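5 min read

How I Finally Stopped Losing Small Stuff in My Bag

I used to carry one big tote and everything lived at the bottom of it. Keys, hand cream, half a granola bar, a receipt from Dorkska for a lamp I returned ages ago. The worst was the earbuds. I'd be standing on the train platform with my whole arm in the bag, fishing, while my train pulled in. So one rainy weekend I dumped the entire thing out on the table and made myself a system, and I'm going to walk you through it because three of my friends have asked and I'm tired of typing it out on my phone!

What you need

A clear table. A few small soft bins (fabric ones are great, they squish into a drawer afterward). One zippered bag for food. A little hard case with a lid for the tiny things. That's the whole shopping list, and you probably have most of it in a closet already. My bins came in a pack from Tralell, but I used an old shoebox for years and it worked fine.

Step 1: Dump it all out

Everything. Side pockets too, and that weird inside zipper you forget about. My cousin Noemí skipped the side pockets when she tried this and found a very sad banana in April. Wipe the inside of the bag while it's empty.

Step 2: Spread it out flat

Don't make piles yet. I know you want to. Give each thing its own patch of table so you can see what you've got. I had 5 lip balms. Five! They'd all been hiding from each other.

Step 3: Pick a bin for each kind of thing

I go by when I reach for it – not very scientific. Commute things go together: earbuds, transit card, keys. Skin stuff goes together: hand cream, lip balm (one), sunscreen in summer. Snacks go in the zippered bag, and they stay in the zippered bag, or you'll be picking crumbs out of your charging cable until the end of time.

If something doesn't fit in any group, set it at the far end of the table and come back to it later. Half of mine turned out to be trash.

Step 4: Small things go in something that closes

A soft bin is lovely for a tube of cream and terrible for a single earbud. Anything smaller than my thumb goes in a container with its own lid, and only then into a bin. Earbuds belong in their charging case, and the charging case goes in the commute bin. If you've got loose ones without a case, a little hinged box does the job. A bright color helps a lot when the inside of your bag is dark.

A yellow bin for the charging case first, and then a blue-and-red case with two earbuds in it: 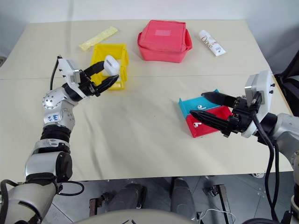
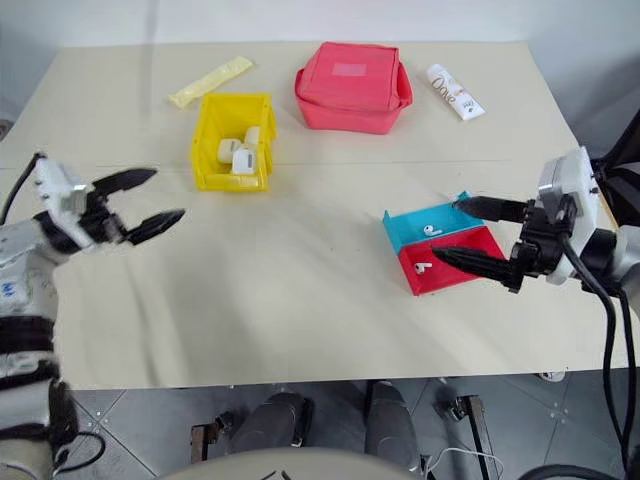 Step 5: Load the bag back up

Heaviest stuff first, down at the bottom. For me that's the water bottle and the snack bag. Then the skin stuff, then the commute stuff right on top where my hand lands. You can tip the bins out into the bag's own pockets, or drop a whole bin in if your tote is wide enough. I do the second one. When I switch bags I just lift the bin out and I'm done.

Step 6: Do a quick reset on Sunday night

Two minutes, tops. Take out wrappers, swap the snack, check that both earbuds are home. I put the earbuds on to charge while I'm at it – otherwise I find out they're dead on Monday morning, next to the guy with the loud phone calls.

My neighbor Povilas does his on the kitchen counter while the pasta boils and says it's the only chore he's never skipped. I skip mine about once a month and I always regret it by Tuesday.

Next up I'm tackling the glove compartment. Wish me luck, there are ketchup packets in there older than my car insurance.

Get one tidy-up idea in your inbox every other week. Enter your email to subscribe. Unsubscribe anytime.

Contact | © 2021 Skedulura | Back to top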